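Akbari Street Supper Club: minutes of the June meeting

Held in the back kitchen, 7.30 pm
Chair: Negin Mousavi
Minutes: Behrouz Arabzadeh

1. Apologies and last minutes

Apologies from the two members on late shifts, who sent their votes on item 4 in advance. The last minutes were agreed with one correction: the soup at the spring supper was barley, and not lentil as I had written. Sorry to whoever made it, it was a cracking soup and deserved its proper name.

2. The spring supper

What a night! Negin read out a few of the cards left on the tables and there was a lot of grinning round the room. We sat 62 people, which is the most we have ever managed, and the second sitting started only a few minutes late. The long tables worked much better than the small ones and we agreed to keep them. People who came on their own ended up talking to everybody, and at least one lift-share to the allotments has come out of it.

Things to put right for next time:
The queue for the tea hatch ran straight across the door to the loos. Move the tea to the far wall.
Ran out of small spoons by pudding. Ask members to bring their own, with a dab of nail varnish on the handle so they find their way home.
The music was lovely but the speaker was next to table four, who could hear nothing else.
More dishes without nuts, and labels written larger. Several people asked for this and we were all in favour.

3. Money

The supper cleared its costs and the pot now stands at just over £1,000. This is far healthier than any of us expected in the winter. Agreed to hold half back for the autumn and spend the rest on the kitchen, starting with a decent set of lidded tubs and a new extractor filter. Negin to get a price for the filter. A suggestion to buy matching aprons was enjoyed by all and put off to another meeting.

4. Name and theme for the autumn supper

Long and very cheerful discussion. Suggestions on the board were a harvest table, a night of pies, a soup swap, and a bread and dumplings supper where every table gets something doughy from a different part of the world. The last of these won easily, even before the postal votes were added. People were calling out ideas faster than I could write: steamed buns, flatbreads with herbs, potato dumplings, sweet rolls with cardamom, the little fried ones Negin's aunt makes (she is going to ring her tonight for the recipe, and we have all asked to be told what she says).

The supper will be called Buken, as voted, and posters can go up as soon as the booking is confirmed.

Points agreed on the food:
Each table to have one plain dough and one filled.
Anything steamed is made on the night, anything baked comes ready and is warmed through.
Every cook does a trial run at home first and writes down their quantities. Cups and handfuls are fine so long as we know whose cup and whose hand.
Doughs to be portioned before people arrive and kept under a cloth. We lost half an hour to weighing last time.

Dough and the pot for the Buken supper
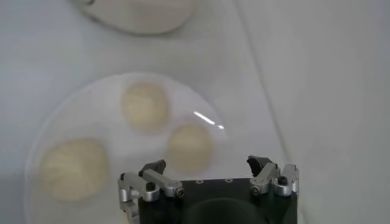
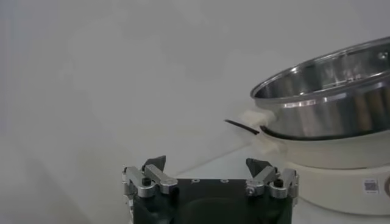
On cooking space, the big stove has four rings and we can count on three. The fourth lights when it feels like it. Members with plug-in hobs or steamers are asked to let me know what they have and how much power it draws, as the sockets on the window side all run off one circuit and we have tripped it before, in the dark, with gravy. I will draw up a plan of which socket is for what and stick it on the fridge.

There was a good conversation about yeast. Half the room swears by a slow overnight rise in the fridge and the other half want it done in an afternoon. We agreed that both sorts should be on the menu and guests can argue it out for themselves. Anyone who hasn't made bread before and would like to is very welcome at the practice evening (see item 6).

5. Suppliers

Flour: we will stay with Saverer for the strong white. They delivered on time, carried the sacks in for us and took back the torn one without a murmur. Wholemeal and rye still to be found. Behrouz to ask at the market.

Vegetables: Cemora, the growers' group by the canal, have offered us their surplus squash and greens in return for a table at the supper and a mention on the poster. Warmly accepted. They also have more mint than they can cope with, so if you want some, take a bag and go along. Please shut the gate.

Milk and butter: as before.

Cheese: a member has offered to make some, and we said yes before she had finished the sentence.

6. Practice evening

Agreed to hold one before the summer break, open to members and to anybody they want to bring. No charge, bring a mixing bowl and a tea towel. Negin will show her flatbreads and I have been talked into doing a plaited loaf, which I have made precisely once and loved every minute of. Children are welcome if an adult stays with them. Whatever gets made gets eaten, with soup.

We need somebody to open up at 5 pm and put the ovens on. Still looking.

7. Any other business

The blue door sticks again. Lift it as you push.

The lost property box has in it a green scarf, a pair of reading glasses, one oven glove and a very good umbrella. Please claim them or the umbrella is going to start being used.

A request for a recipe sheet from the spring supper, in particular the rhubarb tart and the barley soup. Several others said the same, and it was agreed to do a proper booklet covering both suppers. Send recipes to Behrouz by email or on paper, in any state. I'm happy to type up anything I can read, and I do mean anything, I've already had one on the back of a bus timetable.

New members: three people from the spring supper have asked to join and will come to the next meeting. Please say hello and move up on the benches.

Thanks to Negin for the date cake, which did not last beyond item 3.

Actions

Negin: price for the extractor filter; ring her aunt; confirm the booking; reply to Cemora.
Behrouz: socket plan; rye and wholemeal; recipe booklet.
All cooks: trial run at home, quantities written down.
All members: details of hobs and steamers to Behrouz.

The meeting closed at 9.10 pm. Next meeting in the same place, same time, and bring a chair cushion if you have one.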